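Über uns | Medien & Familie

Hallo, ich bin Yamuna, und bis vor ein paar Jahren habe ich beim Abendessen unter dem Tisch Mails beantwortet (meine Tochter hat mitgezählt, ich wollte die Zahl lieber nicht wissen!). Aus dem schlechten Gewissen ist Plekurwood geworden, unsere kleine Beratungsstelle für Familien, bei denen das Handy immer mit am Tisch sitzt.

Angefangen haben wir zu zweit, Kamala Arumugam und ich, in einem Hinterzimmer in Protitz. Kamala kommt aus der Schulsozialarbeit, ich war vorher im Vertrieb und kann immerhin gut reden. Inzwischen machen wir Elternabende, Klassenbesuche und im Mai immer unsere Offline-Woche.
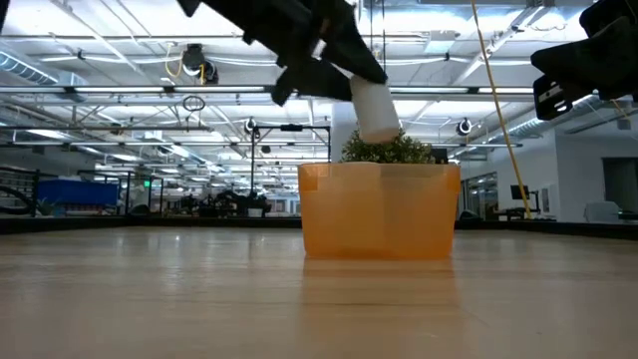
Beim letzten Mal waren 412 Leute dabei, und ich habe vor Aufregung meine Begrüßung komplett vergessen. Verbote gibt es bei uns übrigens keine. Wir schauen gemeinsam, wann das Gerät nervt und wann es einfach praktisch ist, und dann probiert jede Familie etwas Eigenes aus – handyfreies Frühstück, Ladestation im Flur, so was eben.

Ein Elternabend kostet 200 Euro, egal ob 5 oder 50 Stühle besetzt sind. Schreibt uns gern oder ruft vormittags an, abends ab sechs sind unsere Telefone aus!

14 Mal geteilt · 2 Kommentare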